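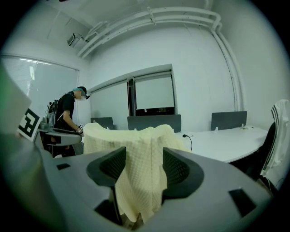
*Last changed: Tue 7 April*

We stopped buying paper towels in November. A few people have asked how that's going, so I'm putting it all in one place and will change the page when something changes.

It started with the closet in the hall. Paper towels took up the whole bottom shelf because I bought them in the big pack from Tradport, and the big pack doesn't fit anywhere else. I wanted the shelf for the vacuum. I'd like to claim a better motive, but it was the vacuum.

## What we use now

Mostly cotton cloths, in three kinds.

Waffle weave is what I reach for most. A pale yellow one is fine for counters and for drying hands, and the small squares pick up crumbs better than a flat cloth does. They shrink the first time through the dryer, more in one direction than the other, so a square cloth comes out a rectangle. Buy them a size up.

Flat flour-sack cloths are for glasses and for covering dough. They dry fast on the oven rail. They're poor at grease.

Old t-shirts, cut up, are for the floor, the bike, the bottom of the trash can, and anything the cat has done. Those go in the garbage afterward if they're bad enough. I cut along the side seams and throw away the hems, which bunch up and never dry.

I also tried a pack of the Ranholm sponge cloths. They go hard as a board when dry and soften again under the tap. They wiped well for the first couple of weeks and then began to smell, and washing didn't fix it. I haven't bought more.

## Washing

Kitchen cloths get their own load. I used to put them in with the bath towels, and the towels came out with a faint smell of onion. Now there's a lidded bucket under the sink, and when it's full I run it hot. The long cycle on our machine takes 90 minutes. I do it in the evening, after the dishes.

Don't use fabric softener. It coats the cotton, and then the cloth pushes water across the counter. If you've already used it, two hot washes with no softener brought ours back.

Wet cloths can't sit in the bucket. Hang them over the edge of the sink overnight and drop them in once they're dry. I skipped this for most of the winter and had to throw out several with black specks that wouldn't come out.

Turmeric doesn't come out either. Heather Dow told me to leave the stained ones on the line in full sun, and that did fade it a good deal, though you have to have sun. Clercombe doesn't offer much before May.

## What paper is still better for

Bacon. I've tried draining it on a rack and on a cloth. The rack is all right but you have to wash the rack, and the cloth is awful. I now use a torn-up grocery bag, which works about as well as a paper towel and which we have too many of anyway.

Drying chicken before it goes in the oven. I don't want raw chicken in the bucket. For this there's one roll on top of the fridge, and I'm still on the same roll I started with.

Cleaning a cast iron pan. Use a t-shirt piece and throw it out.

Guests. People come into the kitchen, spill something, and look for the roll. They won't touch a folded cloth because it seems too nice. Līga Vanags keeps hers in an open basket right on the counter, balled up, not folded, and says guests grab them without asking. I copied her and it's true. It also means I've stopped folding, and I don't miss it.

## Cost

The cloths came to $136 all together, and that includes the sponge cloths I don't like and a set from the market on Kerr Street that frayed right away. I could have spent much less by starting with the t-shirts. I haven't worked out what the extra laundry costs. It's one more load a week, sometimes two when we've been canning.

If you're starting, I'd get a dozen waffle cloths in whatever color is cheapest and see what you run short of. White shows everything. Dark colors bled on us in the hot wash and turned the flour-sack cloths gray.

The vacuum does fit on the bottom shelf, but only with the hose off. I'm looking for a hook for the hose.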